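Arm Cell Technician (Setup, Care and Repair), Skavstead Test Hall

Last updated: 2nd February

Levchenko Handling is looking for one technician to take care of a single robot cell in our hall in Skavstead. The position is full time and can start as soon as we find the right person. Our present technician moves to the Grodberg site in December, and we wish that the two of you have a long time together before this.

The cell is one arm with a gripper, mounted at a white table. It practices picking up small kitchen items and toy food and putting them into dishes. The work sounds light, but the arm repeats the same movements for many hours, and small faults grow if they are left alone. In the last year the cell log received 1,491 entries. Most of them concern cables, finger pads and loose screws, and very few concern the software.

Your tasks will be:

- start the cell in the morning, check the status light and move each joint slowly through its range
- look over the cable along its whole way to the arm, and change the clamp when it does not hold well anymore
- clean the finger pads, and replace them after every 500 hours of running
- check the screws of the housing with the torque driver, and write the values in the log
- calibrate the gripper again after each change of parts
- put the table items back to their start places between the runs
- order spare parts from our supplier Hunix and keep the shelf in order

We ask for a finished training in mechatronics, electrical work or something similar. Experience from a workshop counts the same as a diploma. You should be able to read a wiring drawing and to use a multimeter without help. Programming is not required, we will teach you the few commands that are needed. The log is written in English, but it does not have to be perfect English. Mine is also not perfect, as you see.

It is important to us that you are patient with cables. A loop that is too short pulls at the connector when the wrist turns, and a loop that is too long comes in the way of the dishes. During your first weeks you will learn how we lay it and how much slack we leave.

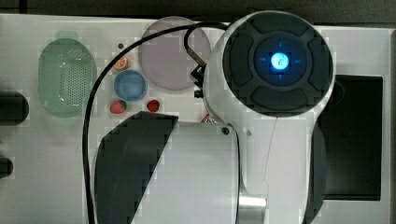
Reading time: 2 minutes

The cable goes in a wide arc over the lavender plate and comes to the arm near the head, with a second loop down toward the small black clamp-like connector at the neck. The blue light in the head is the one you will look at first every morning. Strawberries, orange slice, blue bowl and green colander belong to the usual set on the table.

The working week is 37 hours, with no night shifts. You get 23 days of paid vacation, work clothes and your own set of tools. The bus number 69 stops in front of the gate.

Please send a short letter and a list of your former work to the Levchenko office in Skavstead, marked "Arm cell". Tell us in the letter about one machine you have repaired, what was wrong with it and how you found the fault. A photo of yourself is not needed. We invite suitable persons for a half day at the cell, and travel costs are paid by us.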